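Handout 6: Long-horizon manipulation, or why the last ingredient is the hard one

Read this before the lab session. It replaces the printed notes from August, which had the old scoring sheet attached. Bring the Essien paper as well, at least the methods section.

1. Where we are up to

The first five handouts dealt with single-skill policies: one object, one grasp, one placement. You trained a policy by behaviour cloning on teleoperated demonstrations and reported a success rate. For the peg and the cup, most groups got a usable policy from a small number of demonstrations.

This week the task is a sequence. The robot assembles a sandwich from parts held in a fixture, and it has to do so in a given order. Each step is no harder than what you have already done. The question is what happens to the overall success rate when the steps are chained, and what a method can do about it.

If every step succeeds independently with probability p, a chain of n steps succeeds with probability p to the power n. In practice the steps are not independent. A slice put down off-centre changes the surface that the next slice lands on, and an error of a few millimetres early on can become a lean by the end. Keep both effects in mind when you read your results, as they call for different fixes.

2. The task

The sandwich is built on the tray. The lettuce and cabbage are picked from an open heap in a container. The buns, tomato and sausage are presented on edge, each held at the end of a clear acrylic holder, so that the gripper can close on both faces. A flat slice on a flat table is close to impossible for parallel fingers, and we are not studying that problem this term.

Two camera views are recorded, one fixed over the workspace and one at the wrist. 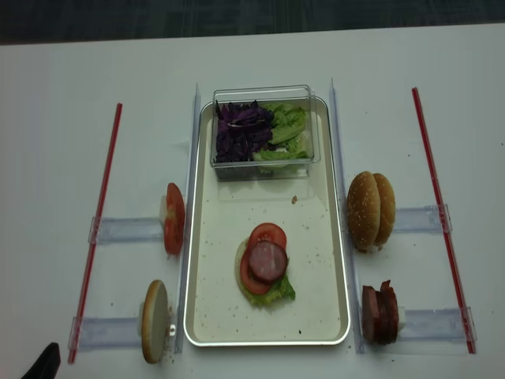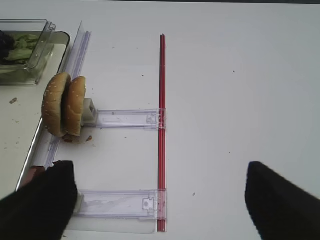

The policy receives both views at every time step, along with joint positions and gripper opening. It receives no object poses and no label saying which step it is on. It has to work out the state of the build from the images. Clear acrylic is a poor surface for depth sensing, which is one reason the baseline uses colour images alone.

3. The data

The training set is called Trilwood and holds roughly 2,000 demonstrations. Most are single-step segments. A smaller part covers complete builds from an empty tray to the top bun. Every segment is stored with a start frame, an end frame and a text instruction, such as "place the tomato slice on the lettuce".

Dénes Kovács wrote the segmentation script and the notes that go with it. Read his notes on boundary frames before you write a data loader. A segment ends when the fingers have opened and cleared the food, and not when the food first touches the stack. If you cut at first contact, the policy learns to let go early and tends to drag the slice sideways as it retreats.

Do not shuffle segments from one full build across the training and validation splits. Lighting and crumbs are shared within a build, and your validation loss will look better than it should.

4. Three methods to compare

Flat cloning. One policy is trained on everything, with the full instruction ("make the sandwich") and no intermediate goals. This is the baseline.

Staged cloning. A high-level model looks at the current images and picks the next instruction. A low-level policy carries it out. The high-level model is queried again each time the gripper opens. We call this configuration Cillitz in the code, after the config file.

Staged cloning with corrections. As above, with extra segments in which the operator starts from a bad state and recovers. Typical bad states are a slice hanging over the side of the stack, two slices picked up together, or a bun that has tipped in its holder. This is Vallemico in the code.

5. Results so far

We ran 49 full-build trials of the flat policy and the same number of the staged policy, with the fixture reloaded by hand before each trial. The staged policy completed 29 builds. The flat policy completed 2. Correction data has not been run at full length yet, and that is your job in the lab.

The flat policy mostly failed by repeating a step. After placing the lettuce it would go back to the container for more, apparently unable to tell a finished step from one it was about to start. The staged policy rarely did this. Its failures were mostly at the sausage, where slices stick together and the fingers come away with more than one, and at the top bun, where the stack is tall enough for small offsets to matter.

Be careful with how you word this. The comparison shows that staging helped on this task, with this data and this fixture. It does not show that the flat policy lacks the capacity to do the task, as we did not give it more full builds to learn from.

6. Scoring

Score each step separately as well as the whole build. A step counts as done if the ingredient is resting on the stack, the fingers are clear of it, and no earlier ingredient has left the stack. An off-centre placement still counts, but record it. Offset by step is the plot I most want to see in your report, because it separates compounding error from plain missed grasps.

If an ingredient falls onto the table, stop the trial and score the remaining steps as not attempted. Do not score them as failed.

Wipe the fingertips between trials. Tomato juice changes the grip, and a run of trials on dirty fingers is not comparable with a run on clean ones.

7. For your report

State the number of trials, who reset the fixture, and whether that person knew which policy was running. Report a confidence interval on every success rate. Include at least two failures with frames from both cameras, chosen before you look at the averages.

Page limit is the same as last time. Code goes in the group repository, along with the raw score sheets.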